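4.2 Tape transfer between two arms

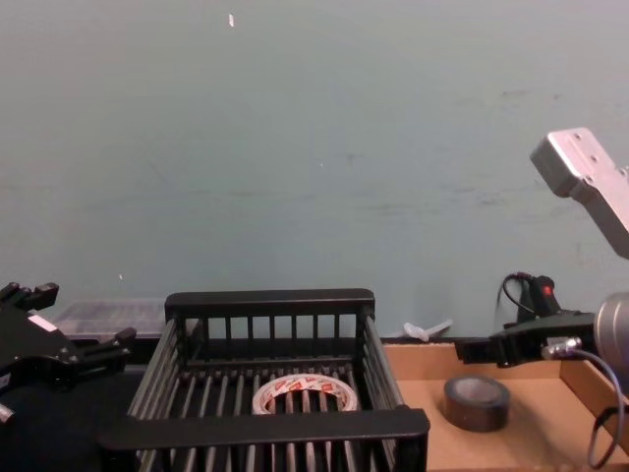
Kendia Workshop Papers, vol. 7, p. 163

Figure 3. The two-arm station with one roll in the black basket and one standing in the cardboard tray.

The tape task was chosen to test how well the Clanell policy copes with a change of pose. A roll may lie flat, as the white packing tape does in Figure 3, or stand upright, as the black roll does in the tray. The two cases call for different grasps. A flat roll has to be taken by its edge or through the hollow centre, while an upright one can be pinched across its width.

We recorded 800 demonstrations by teleoperation and held back 55 of them for validation. Start positions were varied by hand between runs. No markers were fixed to the rolls, the basket or the tray, and the policy was given only camera images and joint angles.

The basket proved the harder of the two places to pick from. Its slatted floor shows through the middle of a flat roll, and the front rail can hide the near edge from a chest-height view. Most failed grasps began with the fingers closing too high - a fault we also saw with the Daririer baseline, though less often when the roll was near the back wall.

Adding a short pause before the fingers closed reduced these errors. It did not help with upright rolls, where the main fault was tipping the roll over during the approach. We return to this in Section 5.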